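August, lighting log, continued from the previous page

Tubes: Grusavel retrofit, replacing the old fluorescents in the north row. The south row still has the Gutis fittings with their original drivers. Meter is the Dirnmont handheld, zeroed with the cap on before each run. Warm-up before the first reading was longer than the sheet asks for. Window blinds down for everything below.

Purpose of today's run: find out whether the drop in level noted last month is the tubes, the drivers or the meter. Working assumption going in was the meter. It has been dropped at least once and the cosine diffuser has a scratch near the rim.

Hour counter on the north row read 1,513 at the start. That is too early for a drop of this size if the tubes are behaving as sold. The curve Grusavel supplied is nearly flat over this part of the life, though it was drawn for an open fitting and ours have the prismatic cover on. 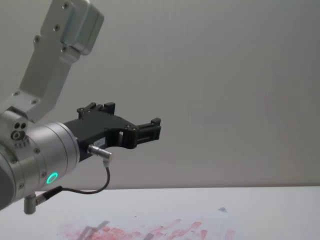

Black gripper, light background.

Meter check first. Compared against the bench unit in the calibration cupboard, both heads side by side under the same lamp, then swapped left to right to take out any gradient. The Dirnmont reads low by a small and constant fraction. It does not drift over the session and it does not change with angle until the head is tilted well past anything used here. The scratch can be ignored. Correction applied to all values from here on; older pages have not been corrected and should not be compared directly.

With the correction in, most of the apparent loss disappears in the south row and about half of it remains in the north row. So there were two effects stacked on each other and the earlier entry treated them as one.

Next, supply voltage. Logged at the distribution board through the morning while the compressor cycled. There is a dip each time it starts, short enough that the meter average does not see it. Steady-state voltage is inside tolerance at both ends of the run. Crossed off.

Then covers. Took down the cover from fitting 2 and measured at bench height with it off, on as found, and on after washing (mild detergent, rinse, air dry, no cloth on the prism side). Washed cover recovers nearly all of the remaining difference. The rinse water was gray. Fitting 3 got the same treatment with the same result, so it was not a fluke of one dirty cover.
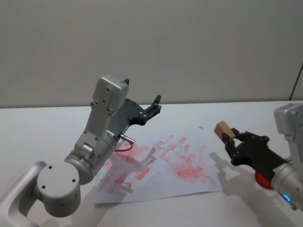
The dirt is uneven. The film is thickest along the edge nearest the extract grille and thins out toward the far end of the cover, and it feels slightly greasy between the fingers. Plain dust would brush off. This has to be oil mist carrying over from the machine side, which would also explain why the south row is less affected: it sits upstream of the grille.

It does not explain why the older fluorescent entries show no such trend. Possibly the covers were washed at each relamp and it was never written down. The relamp interval for the old tubes was short enough that this would have hidden the problem completely. Liem, where the same fittings went in earlier, has a cleaning interval in its procedure and we do not. -- Worth asking for a copy.

Color was checked on the same covers. Dirty, the light shifts slightly toward yellow. Clean, it returns to the value on the tube label within the uncertainty of the instrument. The shift is small, but visual inspection of coated parts is done under this row and a yellow bias is the wrong direction for spotting early tarnish.
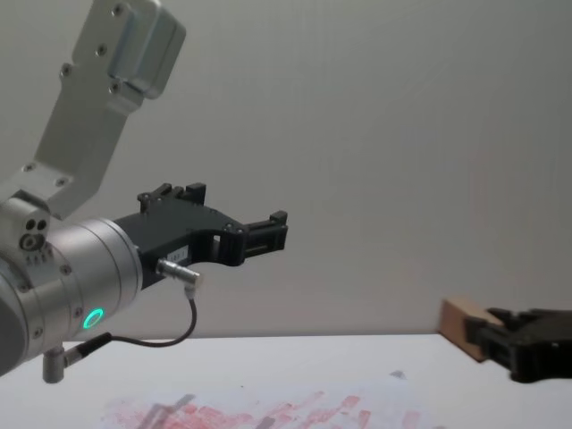 A penciled remark beside the color readings asks whether the prism sheet itself has yellowed, in which case washing would only have fixed part of it, and suggests putting a new sheet next to a washed one before ordering anything. Fair point. No new sheet in stock. Added to the order as a single item for comparison.

Low-level end: with only the emergency circuit on, bench height gives almost 200 lux directly under the fitting, higher than expected, and it falls off quickly to the sides. Not a concern, but the drawing shows the emergency fitting one bay over from where it really is. Drawing to be marked up.

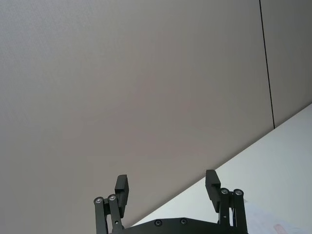

Evenness on vertical surfaces is harder to state as one number, and the standard form has no box for it. The meter held flat to a wall picks up as much from the opposite side of the room as from overhead, and the operator's shadow gets into it. Judging by eye does better than expected on matte finishes. The large pale panel is slightly lighter toward the upper left, a touch warmer and dimmer toward the middle and the lower part, and the narrower one across the dark seam looks a little cooler and grayer. Whether that last difference is paint or light cannot be settled by looking. A gray card held on each side of a joint would do it, same distance, same exposure. Method to be written up before the next run.

To do:
Wash remaining north row covers, log before and after for each.
Get the cleaning interval from Liem.
Put the meter correction on a label on the meter case.
Mark up the emergency fitting on the drawing.
Repeat the color reading on fitting 3 when the new sheet arrives.

Fitting 2 cover refitted at 4:30, one clip cracked, replaced from the spares drawer.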